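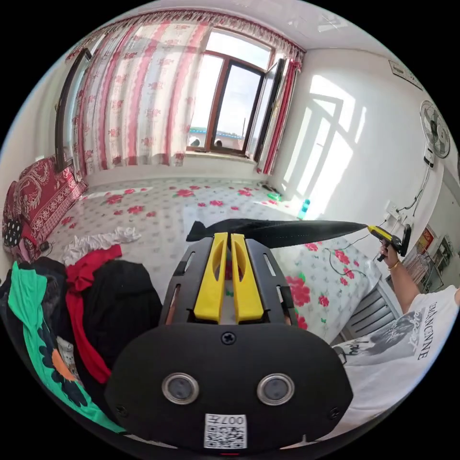 Don't buy all of them at once, a reader wrote in after my last piece on the Plidthorpe gripper order, and I've been chewing on it ever since. The reader's point was that the first few tools always teach you what the next few should look like, so why lock in the whole lot?

News > Local Business > Automation

Print this page | E-mail this story

July 6, 2023

Well, Plidthorpe seems to have had the same thought! The plan back in May was 16 hand-held grippers from Allden in one go, for folding and tidying work in ordinary homes (bedrooms, mostly, with clothes all over the bed, like mine). Now it's two to start, and the rest wait until the budget gets another look in the fall.

I got to see the revised sheet and it's pretty plain stuff. There's $4,000 set aside for spare fingers, screws and cables, and I was happy to see that, having once watched a whole project sit idle over a worn-out fingertip. Utier put in a bid too, a cheaper one, but with a wait of 66 days for parts. That more or less killed it.

What I still can't find is a line for people's time. Somebody has to pick up every shirt and umbrella with these things, over and over, and somebody else has to go through the recordings afterward. The Chan project left that out of its first budget too and had to go back for more money, so I asked. I'm told it's coming in a separate request. The order with Allden goes in once that one is signed, and I'll post the final number when I have it.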